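I went over to Cludo on 18th February thinking I'd get a quick chat about robot arms and be home for lunch. Ha! I stayed most of the day, because their equipment buyer turned out to be my kind of person (she keeps every quote she's ever been sent, in a real binder).

First thing I asked was how you even start a budget for something like this. "Not with the arms," she told me. "Everybody starts with the arms! I start with the table and what's going to be on it." Her first plan had one arm per station, and she'd gotten 9 months into it before she tore it up. Clearing a tray of dishes just goes better with two, so she bought the second arm and pushed the new computers back to next year.
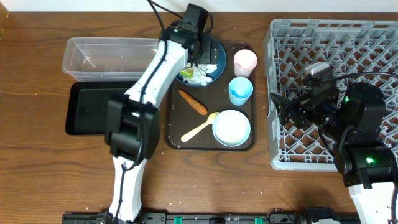
She got prices from two suppliers, Plulleo and Radwan, and I wanted to know who won. "Radwan, but not on price. Plulleo was cheaper until I added the spare grippers." She budgets for spares up front now, plus cables, plus rail for mounting, and she puts in the dishes too. Cups, bowls, trays, racks, all of it gets its own line. Her boss laughed at that line the first year. He doesn't anymore, she says, after seeing how much of it they go through!

Then we got onto lead times, and oh boy. Her last order was quoted at 8 weeks and showed up in 12. "I had people standing there with nothing to do," she said. "I'd have paid extra to know." So now she asks for the delivery date in writing and orders the small stuff early.

I asked what's on her list for next year. She'd like to try Dravar for the scheduling software, and she wants a second table, same setup as the first, so a broken part on one doesn't stop everything. She's still waiting to hear on the money for that. I told her to call me when she does, and she made me write my number in the binder.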